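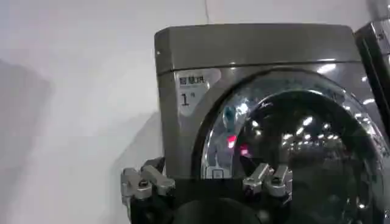 Automatização na lavandaria da Seruden: o que muda nos postos de trabalho

A lavandaria da unidade de Nassar passou a operar, desde 4 de abril de 2025, com um braço robótico Grirkelar na carga e descarga das máquinas de carregamento frontal. A instalação serve a roupa de trabalho das equipas de produção e os têxteis da cantina. O volume contratado é de 610 kg por dia útil, distribuídos por dois turnos.

O braço desloca-se numa base móvel e termina numa garra de dedos metálicos articulados, com uma pequena câmara montada junto ao punho. A câmara serve para localizar a porta e o respetivo aro antes da aproximação. As portas de vidro escuro com aro espelhado exigiram afinação própria: os reflexos da iluminação do teto geravam falsas leituras de contorno nos primeiros ensaios. O problema foi reduzido com a redução da velocidade nos últimos 100 mm do percurso e com uma segunda leitura de posição antes do contacto.

A sequência normal compreende a abertura da porta, a retirada da roupa para o carro, a verificação do tambor e a nova carga. A escolha do programa continua a ser feita pelo operador, no painel da máquina. A separação por tipo de tecido e a inspeção de bolsos também permanecem manuais. O sistema não reconhece de forma fiável canetas, lâminas ou cartões esquecidos na roupa, e não está previsto que o venha a fazer nesta fase.

Alterações às funções

Os postos de carga deixam de existir como função autónoma. As pessoas que os ocupavam foram distribuídas pela triagem, pelo acabamento e por uma função nova, a de supervisão de célula. Não houve redução do quadro. O horário do segundo turno mantém-se, mas a rotação entre postos passa de semanal a diária, a pedido dos próprios operadores, que consideraram a supervisão prolongada mais cansativa do que o previsto.

A supervisão de célula inclui o rearme após paragem, a limpeza da lente da câmara e o registo de anomalias na aplicação Skoken. O registo deve indicar a máquina, a fase do ciclo e a causa provável. Entradas com a menção «parou» e nada mais são devolvidas — sem fase do ciclo, a manutenção não consegue reproduzir a falha.

O ganho principal regista-se na postura. A carga manual implicava flexão repetida do tronco com roupa molhada, e era a origem mais frequente de queixas lombares na secção. Em contrapartida, aumentou o tempo de pé na triagem, pelo que foram encomendados 750 mm de tapete antifadiga por posto, em largura.

Regras de circulação

A zona de trabalho do braço está marcada no pavimento. Com o sinalizador ativo, ninguém entra na zona, nem para apanhar peças caídas. Para aceder às máquinas é necessário pedir paragem no comando e aguardar a confirmação. Os carros devem ficar encostados ao batente; um carro desalinhado interrompe o ciclo.

A primeira revisão da garra está marcada para as 2000 aberturas de porta e deverá ocorrer em maio. Nesse dia a carga será manual em ambos os turnos, com reforço vindo do acabamento. A escala será afixada junto à entrada da lavandaria.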